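요즘 저녁마다 붙잡고 있던 그리퍼 비교, 드디어 소식이라고 부를 만한 게 나왔습니다! 4월 15일에 Dimora 시뮬레이션 작업대의 첫 비교 실행을 마쳤거든요. 팔 2대를 긴 테이블 뒤쪽에 세워 두고, 이번엔 오른쪽 팔만 움직였습니다. 왼쪽 팔은 다음 차례라 그냥 대기시켰고요.

비교 대상은 그리퍼 자체보다 컨트롤러 쪽입니다. 원래 쓰던 Neslow와 새로 들여온 Fakari를 같은 손가락, 같은 테이블에서 번갈아 돌렸어요. 과제는 단순합니다. 작은 조각을 집어서 옮기기. 그런데 이게 은근히 까다로워요. 조각이 워낙 작다 보니 손목 각도가 조금만 틀어져도 손가락이 옆을 스치고 지나가 버립니다(작년 11월에 이걸로 꽤 고생했습니다). 컨트롤러마다 100회씩 돌렸고, 물건 배치는 매번 같은 값에서 시작하게 맞췄습니다.

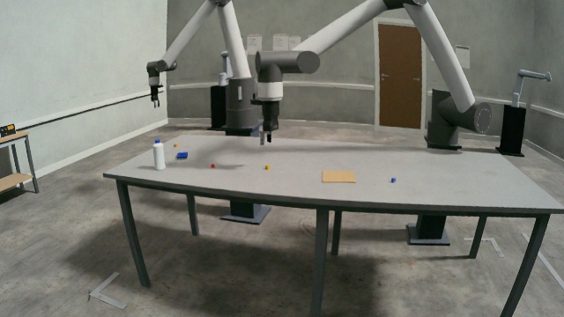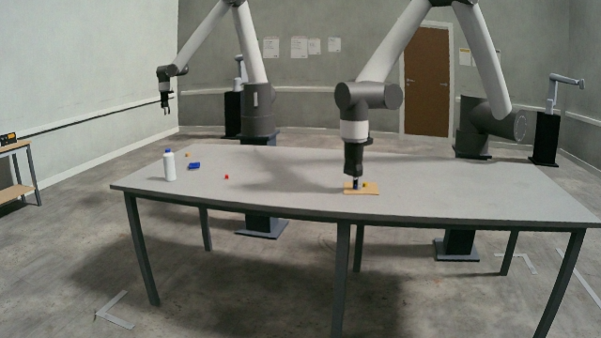

파란 조각을 집은 채 황갈색 판에 닿은 순간입니다.

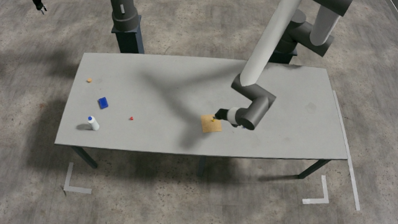
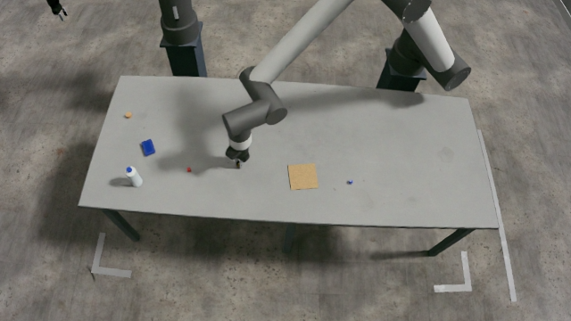
결과부터 말하면 Fakari가 이겼습니다. Neslow는 100회 중 13회를 놓쳤고 Fakari는 2회만 놓쳤어요. 저는 이 정도로 벌어질 줄은 몰랐습니다. 차이는 거의 다 마지막 하강 구간에서 났습니다. Neslow는 목표 높이 바로 위에서 살짝 멈칫했다가 내려가는 버릇이 있는데, 그 사이에 손목이 미세하게 돌아갑니다. 로그를 나란히 펴 놓고 보면 매번 비슷한 지점에서 튀더라고요. 이득값을 낮추면 나아지긴 하는데 그러면 전체가 답답할 만큼 느려져서 이번에는 기본 설정 그대로 비교했습니다.

그렇다고 Fakari가 마냥 좋기만 한 건 아닙니다. 설정 파일에 항목이 273개나 있는데 설명은 절반도 안 되고, 손목을 옆으로 눕히는 자세에서는 경로를 쓸데없이 크게 돌아가는 경우가 있었어요. 큰 동작만 놓고 보면 Neslow 쪽이 오히려 깔끔합니다. 저라면 긴 이동은 Neslow에 맡기고 집는 순간만 Fakari로 넘기는 방식도 한번 해 보고 싶은데, 전환할 때 속도를 어떻게 이어 줄지가 아직 숙제예요.

카메라도 손볼 게 남았습니다. 위에서 비스듬히 내려다보는 시점은 손가락 끝을 확인하기엔 괜찮은데, 팔 그림자가 테이블에 넓게 깔려서 색 인식 쪽이 자꾸 헷갈려 합니다. 조명을 바꿔서 다시 돌릴지, 아니면 그림자까지 포함해서 조건으로 둘지 고민 중이에요. 개인적으로는 후자가 더 끌립니다. 어차피 실제 현장에 그림자 없는 곳이 얼마나 있겠어요.

다음은 왼쪽 팔 차례이고, 손가락은 Vương 것으로 바꿔서 돌릴 예정입니다. 끝이 조금 더 넓은 모델이라 작은 조각에는 불리할 것 같은데, 병처럼 키 큰 물건에서는 어떨지 궁금하네요. 이번 로그와 설정값은 정리되는 대로 Dimora 프로젝트 저장소에 올려 두겠습니다.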